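**Vojtěch Šťastný**
2025-02-26

Going to do a thread on folding and storing kids' and pull-on jeans, the kind with elastic in the waist. I spent the winter sorting clothes for a resale shelf and this is the one item people kept asking me about.

---

Background first. My sister-in-law Javiera Saavedra and I sell secondhand clothes out of a spare room. Mostly pants, some sweaters. We list under the name Pikus. Last June we had no system at all and pants went into tubs in whatever shape they came off the line.

---

Since then we have folded 1,067 pairs of pants. I know the number because every pair gets a line in the notebook. Of those, 61 came back up the stairs for refolding after the first month. Nearly all of them were elastic-waist denim.

---

Regular jeans are easy. Fly in front, one leg on top of the other, pull the crotch point out flat, fold in thirds. The waistband is stiff and it holds the whole thing square. You can stand them up in a drawer and they stay.

---

Elastic waists don't do that. The band pulls in, so the top of the pants is narrower than the hips and much thicker. Fold them like regular jeans and you get a wedge. Put ten wedges in a tub and the stack leans.

---

What we do now:

1. Lay them out on the table, full length.
2. Straighten the legs before touching the waist.
3. Fold one leg over the other.
4. Tuck the crotch point in so the long edge is straight.
5. Hem goes up to just short of the band. Leave two fingers of space.
6. Fold in half again, toward the band.

---

Step 5 is the one that matters. If the hem goes on top of the elastic you have put the thick part on the thick part. Stop short and the fold comes out close to even.

---

Someone asked if we iron first. No. We smooth by hand, from the crotch out toward the hems. Javiera does the backs of the pockets too. I skip them unless there is a lump.

---

On tables. We tried the bed, which is too soft, and then the kitchen counter, which is too slick. Lightweight denim slides off a counter while you are reaching for the other leg. A surface with some texture to it is better. A towel over the counter works if that's what you have.

---

Light washes are harder to photograph for the listing than dark ones. They pick up every crease. I take the listing photos in the morning near the window and I don't use the overhead light. It turns pale blue into gray.

--- 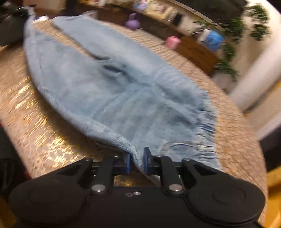
Side edges take more time than anything else in the job. Denim that has been through a lot of washes likes to curl at the sides, and if you fold over a curl you get a hard ridge inside that shows on the outside a week later. The light blue pair has one, a thick roll along the side edge, and there's also a long diagonal crease running from the crotch up to the waistband. I would open the roll with the flat of my hand first, then work the diagonal out toward the hip, and leave the gathers in the elastic alone. They don't press flat and you will only stretch the band trying.

---

Same goes for the hems. Give each one a small tug, check for loose threads, and snip them. Don't pull a thread on a hem. I have lost a good two inches of stitching that way.

---

Storage. Folded pairs go into a Drirnico tub on their long edge, band side down. We used to put the band side up because it looked neater from above. Band down is steadier, and you can still read the size if you clip a paper tag to the fold.

---

A tub like ours holds more than you'd want to lift. We stop when a hand still fits in at the end of the row. If you have to push to get the last pair in, the first pair is getting creased.

---

Javiera's one disagreement with me, for the record: she rolls anything under a kids' size 6. She says small pants are too short to fold four times and she's right that mine pop open. So the small sizes are rolled now and they have a separate tub.

---

Supplies came up in the replies. A box of 500 paper tags, plain, and a bag of wooden clips. No folding board. We bought one and it's behind the door.

---

Sweaters next time. I still have some 700 things to get through before June and most of them are wool.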